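Parallel jaw or suction for mixed clutter? (sim first, then real)

gantrygoat
Posted Monday, 8:14 pm

Hi all, long-time reader and I finally have something worth asking. I've been going back and forth between the Stunero two-finger and the Drilance suction cup for a mixed-object tabletop job, and before I spend 595 on either one I've been running everything in simulation. So far the two-finger got 26 clean picks out of 53 tries, and suction did a bit worse, mostly on anything fuzzy. Is that enough to go on, or am I kidding myself?

pell_mell
Welcome! I'd go with the fingers and not look back. I ran a Drilance cup all through July and it was lovely on boxes and flat lids, and then somebody handed me a stuffed animal and that was the end of that.

Haker_fan
Going to disagree with pell_mell a little, kindly I hope. Suction on anything flat and glossy is so much easier – fingers have to get an edge under it or close across the whole width, and a wide flat thing may be more than your jaw opens. What objects are you using?

gantrygoat
Fair question, and I should have put it in the first post, sorry. It's a weird bunch on purpose, because the Endale controller handles neat rows of blocks just fine and I wanted to see where it gets confused.
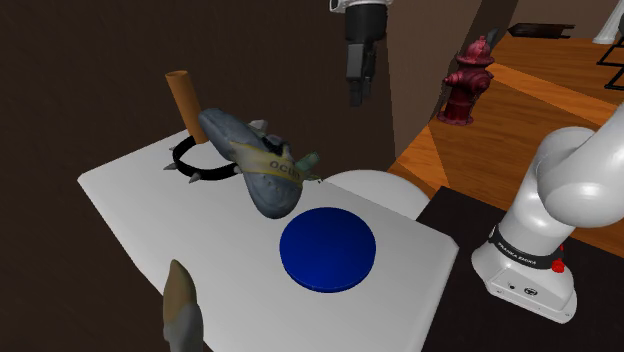 Two-finger over the table, between the plush and the blue disc.

The disc is the one that beats me every time. The plush I can usually grab, but it's resting on that spiked collar and the planner keeps wanting to come down right through the spikes.

Haker_fan
Yep, that disc is a suction job if I ever saw one. I'll give you the plush.

pell_mell
Okay, I'll give you the disc too. But gantrygoat, please don't trust sim contact on soft things! Mine was rigid as a rock until I went in and changed it, and my numbers dropped by some 20 points overnight.

gantrygoat
Oh no. I haven't touched the contact settings at all. Going to check that tonight before I order anything.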